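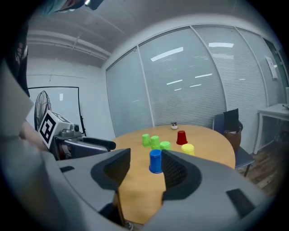
Abla Smadi wrote to us after a visit that she'd never met a company with so many opinions about plastic cups, and would we please never change. Well, we don't plan to!

By Ghada Haddad
23 May 2025

Hi, I'm Ghada, and I started Primton because I wanted games you could play with stuff from a kitchen drawer. We make tabletop cup games for families, classrooms and rainy vacation rentals. You stack them, hide things under them, swap them around, sort them by color, and (if you're my nephew) shout the whole time.

Our first game was called Drumley. I packed the first 40 sets on my bedroom floor one November, with the radio on and tape stuck to my socks. It's a hiding game: cups upside down, something little underneath, everybody else trying to keep up. Kids beat grown-ups at it all the time, and I've stopped pretending I let them win.

Alel came next and it's the one teachers write to us about. You get a card with a pattern and you lay your cups out to match – red goes here, yellow goes in front of it, and so on – then the next player changes one thing while you look away. It sounds easy until you've had three turns. There are 96 cards in the box now, up from 14 in the version I drew by hand with a dying green marker.

We try everything out on a round table, and I'm stubborn about that. On a square one somebody always ends up with the good side. Round, everyone leans in, elbows and all, and you find out pretty fast whether a rule makes sense from every seat. We like plain cups in bright solid colors, too, with no cartoons on them. You can tell a green from a blue right across the room, and when one rolls under the couch you can borrow another from the cupboard.

Last year we sold 2,000 boxes, which still makes me a bit dizzy. We're working on a new game called Sabbagh that has teams in it, and the rules have been rewritten so often I keep the old ones in a shoebox. If your class or family would like to try it early, drop us a note and tell us how old your players are. We'll send cups!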